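Collecting Demonstrations for a Mobile Pick-and-Place Learner
Project Report, Robotics Practicum
Flurina Imhof, Josphat Lukumay, Noman Lodhi
Supervisor: Sreekumar Devadiga

1. Purpose

The Curnance project studies whether a mobile robot can learn simple household pickup tasks from recorded human control. This report covers the first stage of the work, in which the team planned and gathered the demonstrations. Training results will be presented separately by Kibet Laizer, who is responsible for the learning software.

2. Task Definition

Each demonstration, called an episode in this report, consists of one attempt to pick up an object from the floor and place it in a bin. The operator drives the arm remotely while the system stores the joint positions, the gripper command, and the video from the wrist camera. An episode begins when the operator presses the start pedal and ends when the gripper has been opened over the bin or when 5 minutes have passed.

The objects were divided into six groups by shape and stiffness. Soft items such as folded cloths were included at the request of the supervisor, as earlier class projects had used rigid blocks only.

3. Work Area

All episodes were recorded in the Bragança room on the second floor. Yellow tape on the carpet serves as a reference for positioning. The team first considered a printed mat, but its edges curled and the wheels caught on them – a problem that tape did not cause to the same degree. Worn strips are replaced before the Monday session.

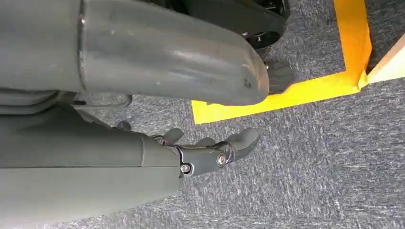

Operators were asked to vary the approach direction between episodes. In the early recordings nearly every reach came from the left, and a policy trained on such data would have little experience of any other approach. A rotation sheet was therefore introduced, and the operator now reads the assigned direction before pressing the pedal.

4. Collection and Review

The team recorded 1,343 episodes. Files were named automatically and stored on the Gekari server at the end of each session. A sample of 300 episodes was then reviewed by hand in the Bitside labeling tool. The reviewer marked each one as complete, failed, or unusable. Failed attempts were kept, provided that the video and the joint data were intact.

Two reviewers disagreed most often on slow placements, where the object touched the rim of the bin before falling in. The written rule was changed so that these count as complete.

5. Difficulties

The most serious difficulty was a delay between the video and the joint data. It was traced to a clock setting on the recording computer and corrected in November. Episodes recorded before the correction were shifted by script, and those that could not be aligned were marked unusable.

Operator fatigue also affected the data. Movements late in the afternoon were noticeably less steady – sessions now end at 4 p.m.

6. Remaining Work

The soft item group still has fewer episodes than the others and will be extended next. The review rules and the rotation sheet are attached as Appendices A and B.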